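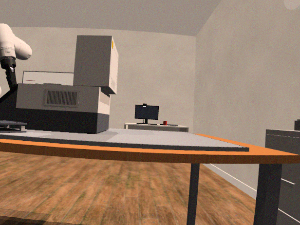

How often should the simulated cell be checked against the real bench?

Every time something on the bench is unbolted, and otherwise once a month.

I have kept the simulated copy of the Podus cell since May. It is one arm, one analyzer and one table, and it exists so that arm programs can be tried before they go near the bench at Ignacio. The copy had drifted. Programs that ran clean in simulation were stopping on the bench with a contact fault during the approach to the front panel, and the people running the bench had stopped trusting the model. These are my notes on bringing it back in line.

## What was wrong

Three separate errors, all small, added up in the same direction.

The base plate in the model was placed from the table drawing. The real plate had been moved when the table was replaced, and the drawing was not updated. The offset was 17 mm toward the analyzer.

The tool frame was taken from the old gripper fingers. The current ones are longer. The visual mesh had been swapped and looked right, but the tool center point is a separate number and had been left alone.

The analyzer collision shape was a single box around both parts of the instrument. The upper module overhangs the main body, so a single box closes off space on one side that is free on the real machine. Someone had worked around this by shrinking the box until the planner stopped complaining, which let the fingers pass through the front panel without a contact being reported. That someone was me, last winter.

## Fixing the base

I do not measure from the table edge any more. The edge band is not straight enough and the mat hides whichever corner you want to use. I drive the real arm to reference points on the analyzer body, log the joint angles, and solve for the base position that puts the model's tool tip at the same points. The solver is a short least-squares script and takes a few seconds. Getting good points takes the rest of the afternoon.

Notes on choosing points:

- Use points on the main body. The upper module can be shifted by hand and is no use as a reference.
- Spread them along the full length of the instrument. My first set was bunched at the end nearest the robot and gave a nice residual with the base rotated the wrong way.
- Approach every point from the same side, so backlash goes in one direction.
- Log the angles after the arm has settled. The controller reports "in position" before the wrist has stopped moving. 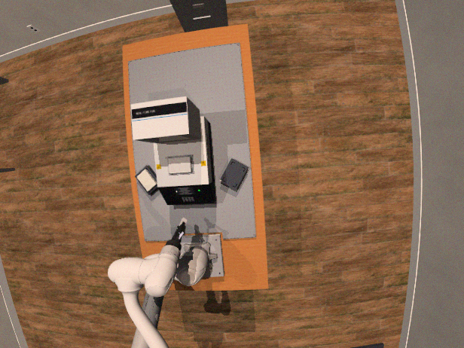
*Podus model from directly above, robot base at the lower end of the table.*

The overhead view is the one I keep open while adjusting the base. A rotation error that cannot be seen from table height is plain from above, where the gripper either lines up with the front panel or it doesn't. I turn perspective down as far as the viewer allows. If you leave it on, tall parts lean outward and you end up correcting for the lens.

The base plate sits partly on the bare strip of tabletop below the mat. In the old model it was parented to the mat, so when the mat thickness was corrected the robot rose with it. It is now parented to the table. If you inherit a scene from somebody else, look at the parent of every fixed object before changing any dimension.

## Fixing the tool frame

The finger length is stored in two places: the gripper description file and the program header that Dretell's export tool writes. The header wins at run time. I changed the description file first, saw no difference, and spent an hour looking for a caching problem that did not exist.

After changing both, I ran the fingertip down to the mat in the model and on the bench at the same taught point and compared heights. I repeated it with the wrist turned half a revolution. If the two readings agree before the turn and disagree after, the tool frame is tilted – go back and fix that before doing anything else. Mine was tilted slightly. The finger mount had been entered with the sign of one angle reversed.

## Fixing the collision shapes

The analyzer now has one shape per block: base, body, upper module, and a wedge for the sloping panel. The grille is left out. It is modeled for looks only, and a slat-by-slat collision mesh slows the contact solver badly. With the full visual mesh used for contacts, one approach program took 842 seconds to run. With the simple blocks it took 101.

Clearance is set per shape. The upper module gets the most, as its position on the bench is the least certain. The wedge gets the least, because the fingers have to work close to it and a generous margin there makes the planner refuse the job.
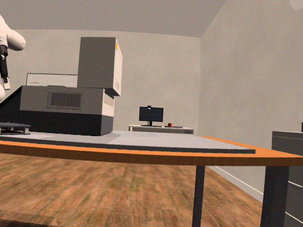

*Side view, gripper near the sloping panel at the machine's left end.*

Watch the wedge from table height. From above, the fingertip and the slope overlap and there is no way to judge the gap. I step the simulation in single ticks through this part of the path and read the minimum distance from the log. The render is for deciding where to look; the log is for deciding whether it passes.

## Check run

The check program is called Grorkeck, after the folder it was first saved in. It visits 111 poses and compares the tip position in the model with the one recorded on the bench. Poses above the limit are written to a text file with the joint angles, worst first. Before the changes most of the list was in that file. After them the file held a handful of poses, all with the elbow far out to the side. I take those for arm flex, which this model does not include and which I am not going to add for a cell that never works in that position.

Settings I would write down if you have a similar cell:

- Physics step. Changing it changes contact results, so store it with the scene.
- Friction on the fingertip and on the mat, as separate values.
- Units in the exported file. The export tool writes millimeters, the viewer reads meters, and the conversion is a checkbox that does not save.
- The version of the controller software on the bench the day the reference poses were recorded.

## Still open

The low platform next to the analyzer base is a plain static block in the model. The bench version has some give in its mounts, and a program that sets a plate down on it will see less force in simulation than it should. A spring joint would do, but I need a stiffness figure first and the gauge is out for calibration until Saturday.

The background furniture is still in the scene. It costs render time and does nothing for the contacts. I will move it to a separate layer the next time the scene file has to be opened for something else.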